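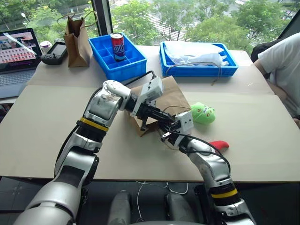

From: Akinyi Nyaga
To: bean list
Date: 13th July
Subject: Re: Kaijage, and how old is it really?

Orestis, thanks for typing all that out. I've left most of your message in so people who get the digest can follow.

> I finally got to Risville and spent an afternoon with the papers
> that Wafula Obura's family kept from the seed shop. I think we can
> now say with some confidence that Kaijage is the oldest pole bean
> still grown in the county. My reasons:
>
> The shop ledger has an entry for "brown climbing bean, the old
> sort" bought from a farm on the Stovetport road. Wafula remembers
> his grandfather calling Kaijage "the old brown." The farm is the
> same one where Urmas got his seed, so the chain is unbroken.
>
> Also, it comes true every year no matter what you plant it next
> to, which you would expect from a strain that has been fixed for
> a very long time. A newer bean would throw off-types.
>
> And it shrugs off the rust that flattened Dendidau last summer in
> my garden and in Godfrey's. That kind of toughness takes
> generations of growing in one place.
>
> I would like to put "heirloom, pre-dating the railroad" on the
> packets for the October swap. Any objections?
>
> Orestis Gavalas

Yes, I object. Mildly to some of it and strongly to the packets.

Start with the ledger. What year is the entry? You don't give one, and when I wrote to Wafula he said the page has no year and the cover is gone. "Brown climbing bean, the old sort" could be any of a dozen beans. I have four in my own freezer that would answer to it, and one of those was bred at a college well within my mother's lifetime. "The old sort" in a shop ledger might mean last year's stock. Seed people say it all the time. I said it myself last week about a packet of lettuce.

Then Wafula's grandfather. I like Wafula and I believe he remembers what he says he remembers. But did the grandfather say it about this bean, or did Wafula put the two together after you showed him the seed? Those are different kinds of evidence and your message runs them together. If you asked "is this the old brown?" then most people will say yes to a friendly man who has driven a long way.

The farm. Urmas did get his seed there, but look at what he posted when he joined the list. He got it from the people who bought the place, and they had it from a neighbor. That is already 2 steps where a jar could have been relabeled, and we don't know how many came before. I wouldn't call it a chain. Urmas, if I have this wrong please say so, I am going from the archive and your message was short.

Coming true. I'm sorry, but this one does no work at all. Common beans mostly pollinate themselves before the flower is properly open. A variety that was released three years ago will come true next to its neighbors in most gardens, and a very old one will still cross now and then if you have enough big bees. I had a cross in Kaijage myself, in the row by the compost, and all it told me was that I have carpenter bees. Besides, if you look at what growers who keep really old landraces describe, they tend to be more mixed, with different seed coats in the same pod lot. If anything a bean this uniform makes me think someone selected it hard at some point, possibly on purpose and possibly for sale.

The rust. Your garden and Godfrey Gachanja's garden are on the same side of the hill. Did either of you plant the 2 beans side by side, on the same day, on the same kind of pole? My notes for last summer say Dendidau went in nine days before Kaijage here, and it was up against the fence where nothing dries out in the morning. It got rust. I would have got rust there. I don't doubt that Kaijage looked better for you both. I just don't see how you get from there to the railroad.

What I would need to see, before I believed it:

A dated description, with the seed color, the pod and the climbing habit all mentioned together. A catalog would do. A letter would do. A county fair list that only says "beans, brown, first prize" would not.

Seed from a second source that was never in the Risville shop, grown next to ours and found to be the same. I have asked on two other lists and had no takers so far, and that doesn't prove anything in either direction.

A real rust comparison. I'm willing to host one. I have the room along the south bed if somebody else will supply the poles, mine are firewood by now.

On the germination figures Godfrey sent round, the ones that said Kaijage keeps longer in storage than anything else on the list: he told me off-list that he tested a pinch from each jar. A pinch is fine for deciding whether to sow thick. If you want to rank varieties, do it on 1000 seeds or leave it alone. And the jars were not all the same age.

Paper versus glass came up in that thread too, and I remain on the paper side for the first few weeks after shelling. A bean that feels hard can still have enough moisture in it to mold in a closed jar, and I've lost seed that way. An open bag lets it finish. After that, jar it, label it, freeze it. Label inside as well as outside. Write the year. (See above, under ledgers.)
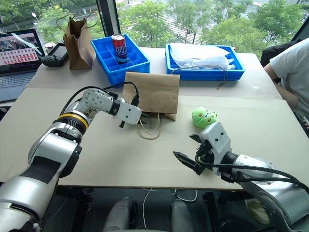 Paper bag on the big table by the windows.

As for the packets, I'd suggest "Kaijage. Brown-seeded pole bean, grown near Stovetport. Age unknown." I know it sells less well. But people at the swap copy what's on the packet onto their own packets, and then it goes into somebody's newsletter, and ten years from now one of us will find the newsletter and take it as proof. I'm fairly sure that is how the story about Dendidau coming over sewn into a coat got started, and I have never met anyone who could say whose coat.

It's a good bean, by the way. I eat more of it than anything else I grow and I'll be growing it again whatever the answer is. It holds its shape in soup and the skins don't come off. None of that needs a railroad.

Orestis, could you ask Wafula whether he'd let someone copy the ledger pages on either side of that entry? If there are prices, we might be able to narrow down the decade. I can pay for the copying. And does anybody have the older Stovetport fair booklets? I have a few but the vegetable pages are missing from the ones I want.

Akinyi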